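Mindberg Manipulation Group
Last updated: Jul 8, 2020

Wanted: people who can fold a napkin and say how they did it

We are looking for participants for the second round of our table-setting study at the Palildale site, and for one part-time study coordinator to keep the rest of us in line. Both calls are on this page. If you only want the money and the free lunch, skip to "What you get."

What we are trying to find out

In February we finished the first round. The result, in one sentence: two-armed robots learned to handle cloth better from people who were allowed to fumble than from people we had trained to be smooth. Demonstrations that included a missed grab and a second try gave us policies that could miss a grab and try again. Demonstrations from our best operators gave us policies that missed a grab and then went on, with great elegance, to fold the air.

Rodrigo Arrieta, who was our best operator, has taken this fairly well.

The trouble is that round one had only 12 participants, and most of them worked down the hall. Round two needs people who have never met a robot arm and have no opinion about ours. We want to know if the effect holds up with strangers, and how much fumbling is too much.

What a session looks like

You come in three times. Each visit has the same parts, in the same order.

1. Setting the table by hand. You lay out a place setting the way you would at home. We do not correct you. Soledad Paredes will be taking notes, and she has seen forks in stranger places than yours.

2. Setting the table by robot. You steer a pair of arms through the same job, with a placemat, a napkin, a dish and a cup. Expect the napkin to take up most of your time and all of your goodwill. Several stations run in the same room, so you will have company.

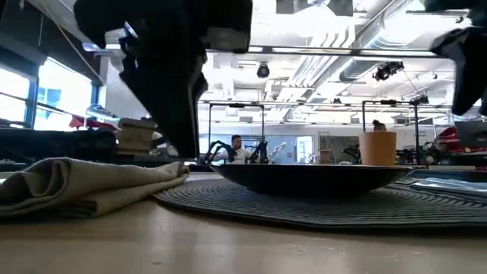
3. Talking it over. You watch a replay of your own attempts and tell us what you were going for at each point. This part is recorded as audio only. Swearing is transcribed as "[remark]."

Each visit takes 3 hours, breaks included.

Who can take part

You should be 18 or older, comfortable sitting for a while, and able to use both hands. Left-handed people are very welcome - round one had hardly any and the reviewers noticed. Glasses are fine. Gaming experience is fine too, but please tell us, as we keep those results in a separate pile.

You can't take part if you have worked with the Bremero arms before, at our lab or anyone else's. You also can't take part if you are married to Rodrigo. She asked.

What you get

$20 an hour, paid at the end of each visit, plus lunch. People who finish all their visits get a bonus of one extra hour's pay. You may stop at any time and keep what you have earned. We will not ask why, though Soledad may look hurt.

The coordinator job

Part-time, 20 hours a week, for 9 months. You would book the sessions, greet people, handle consent forms and payments, put every table back to its starting layout between participants, and keep the session log in a state that a stranger could read. You would report to Olga Vallejo, who runs the study and answers email in very short sentences.

You need a driver's license, decent spreadsheet skills, and the nerve to tell an engineer that the session is over. You do not need a degree in anything. A willingness to iron is a plus. Your name goes on the paper if you stay through the data collection.

How to apply

Participants: write to Nga Tiêu at the study desk with your age, your handedness, and the times of day that suit you. Mention any food you can't eat.

Coordinators: send Olga a resume and one paragraph about a time you labeled something properly. No cover letter, please. She won't read it.

Both calls stay open until the places are filled.

14 shares | 3 comments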